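How to Look After a Fabric Zip Bag

A soft fabric bag with a zipper gets used for nearly everything: makeup, chargers, pencils, knitting, the small things that roll around in a suitcase. Most of them are thrown out because the zipper sticks or the cloth looks tired. Both problems can usually be fixed at home in an evening, plus drying time.

What you need

A bowl or clean sink
Mild liquid detergent
An old toothbrush
A candle stub or a plain graphite pencil
Two dry towels
A small pair of flat-nose pliers (only if the slider is loose)

Step 1. Empty it

Open the zipper all the way and take everything out. Turn the bag inside out if the opening allows it. Shake it over a trash can and run a finger along the bottom seam, where crumbs and pencil shavings collect. Lint that has packed into the corners comes out with the toothbrush, used dry.

Look for a care label while the bag is inside out. If it says dry clean only, or if there is a stiff board sewn into the base, skip the washing and wipe the cloth with a damp rag instead.

Step 2. Check the zipper before washing

Lay the bag flat on a table and smooth the cloth away from the teeth on both sides. Hold the pull between thumb and index finger, put your other hand on the body of the bag to keep it still, and move the slider slowly from one end to the other. Pull in line with the teeth. Pulling upward or sideways is what bends a slider over time. 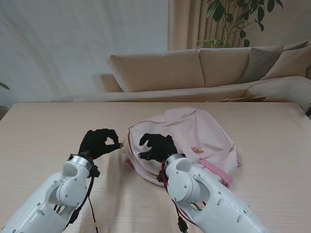 Els Claeys wrote in to say that she starts the zipper from the middle when it jams near the end. She backs the slider up two inches, picks out any thread with a needle, and only then tries to close it. She also says a caught lining should be pulled out to the side, away from the teeth, with the slider left where it is.

That works well on thin linings. On thick ones you may need to ease the slider backward a little at a time while you keep tension on the cloth.

If the slider moves but the teeth open again behind it, the slider has spread. Squeeze each side gently with the pliers, first one and then the other, and test it. Stop as soon as the teeth hold. A slider that has been squeezed too hard will crack, and then it has to be replaced.

Step 3. Wash

Fill the bowl with 2 quarts of cool water and add a small squirt of detergent. Close the zipper, put the bag in and press it down until the cloth is soaked. Leave it for 12 minutes. Pale colors show hand marks mostly near the opening, so go over that area with the toothbrush using short strokes. Don't scrub printed designs or embroidery.

Ink and foundation need treating first. Put a drop of undiluted detergent on the spot, work it in with a fingertip and let it sit while you fill the bowl.

Rinse in clean cool water until no suds come out when you press the bag.

Step 4. Dry

Don't wring it. Roll the bag in a towel and press on the roll, then unroll it and open the zipper fully. Stuff the bag lightly with the second towel so that it dries in shape, and leave it out of direct sun. Pastel fabrics can fade on a sunny windowsill. Change the towel if it feels soaked after the first hour.

A metal zipper should be wiped dry right away, including the back of the slider.

Step 5. Smooth the zipper

Once the bag is completely dry, rub the candle along both rows of teeth. Run the slider back and forth several times and wipe off the extra wax with a rag. Graphite does the same job but leaves gray marks, so keep it for dark bags.

Step 6. Press and store

Creases come out with a warm iron through a thin cloth. Keep the iron off the teeth. Store the bag flat with the zipper closed, and don't pile heavy things on the pull, or it will leave a dent in the fabric.

Repeat the wax whenever the zipper starts to drag. Washing can wait until the bag looks dirty.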